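**Ticket 2784 — butcher-block table, gaps opening at the seams**

Site: Coltville, upstairs activity room
Item: wooden tabletop, supplied by Trodau
Opened by: Szabolcs Pap
Status: closed, recheck in August

**Reported problem**

Two of the seams feel raised when you run a hand across the table. One of them catches a cloth when the top is wiped down. Small toys with a rough surface also snag on it. The top is 30 mm thick and was oiled once when it went in. No oil since then, as far as the room log shows.

**First check**

Cleared the top and went over it with a straightedge. The worst seam stands up a little at the window end and is flat by the middle. Tried a sheet of paper in the joint. It went in at the window end for nearly 8 mm and then stopped, so I don't think the glue line has failed any further than that. The other seam took no paper at all.

Checked underneath. The screws through the cross rails were fully tightened, with no slots or washers to let the top move. Backed each one off and found two that had started to chew the hole.

Humidity meter on the shelf read 70 percent. The portable heater was also parked under the window end, pointing up at the wood.

**Work done**

1. Moved the heater to the opposite wall.
2. Replaced the fixed screws with slotted brackets (Jayawardena, the short ones) and left them just snug.
3. Worked glue into the open end of the seam with a strip of card, clamped it and left it overnight.
4. Scraped the squeeze-out, then sanded along the grain with 120 and 180 grit.
5. Two thin coats of Skodumico oil on the top and one on the underside — the underside had been left bare.

The second seam only needed sanding.

**After the table went back into use**

The cup of toy vegetables and the green donut went back on the table with the rest of the setup.

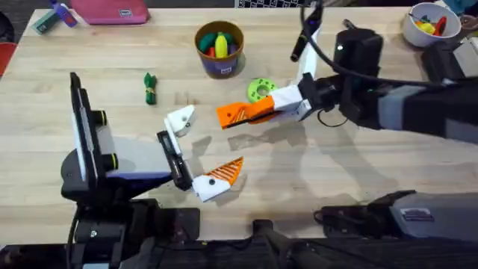 *Tabletop with the toy vegetables in their cup and the lime-green donut.*

Straightedge check repeated along both seams. No rocking, and the cloth no longer catches. Paper doesn't go in at the window end. There is still a faint dark line where the glue went in. I could sand it further, but it can't be felt and I'd sooner keep the thickness.

**Notes for whoever uses the room**

Wipe with a damp cloth, then a dry one. Please don't use the spray cleaner from the kitchen on this top, it strips the oil. Keep the heater where it is now.

The leftover oil is in the metal cabinet, second shelf. Used rags go outside flat to dry before they go in the bin.

**Still open**

Recheck the brackets and the glued seam in August. If the joint has opened again, send it back to Trodau with this ticket number. — S.P.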